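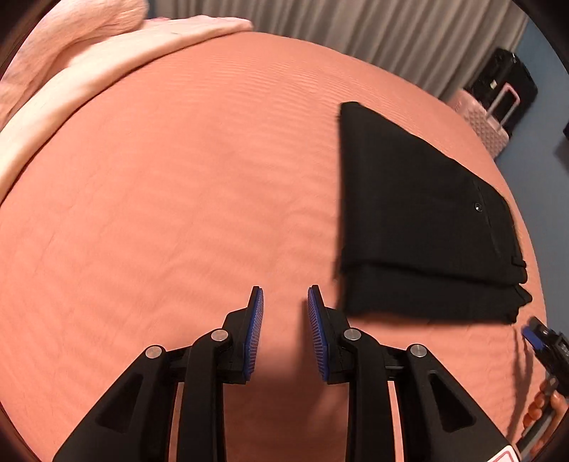
Folding station, aka the bed. Black pants (probably) on the coral sheet, both grippers in.

Quick one tonight, my wrists are done.

So we're over 800 folding demos now. Target is 1000 by the end of May, then Madalena Mota wants to train on the lot before we even talk about 2000. Fine by me. I'd sooner stop and see what the policy does with pants than keep folding blind.

Stuff from this week:

Black fabric is a pain. The edges vanish when one layer sits on top of another, and when I replay an episode I can't always tell where the top layer ends. Coral sheet helps a lot. Tried the navy one first and threw out the whole batch.

Slow down before the grasp. My early demos are all rushed, fingers flying in, and Madalena spotted it right away in the plots. Now I do open, pause, close. Feels silly, looks much better.

Blue pads are holding up. They pick up lint tho, so a wipe every 6 episodes or the cloth starts slipping at the corners.

Start poses - I was dropping the pants in nearly the same spot every time without noticing. Now I toss them and take whatever I get. Some of the tosses are awful. Keeping those.

Labels go into Govia, same as before, one line per episode. Fold type, garment, did it work. I keep typing "trosers" and then the filter misses them, need to fix teh script.

Next is shirts. Sleeves, ugh. Also want to try the thick pink blanket at some point but I doubt the fingers open wide enough for it.

More when I hit 1000.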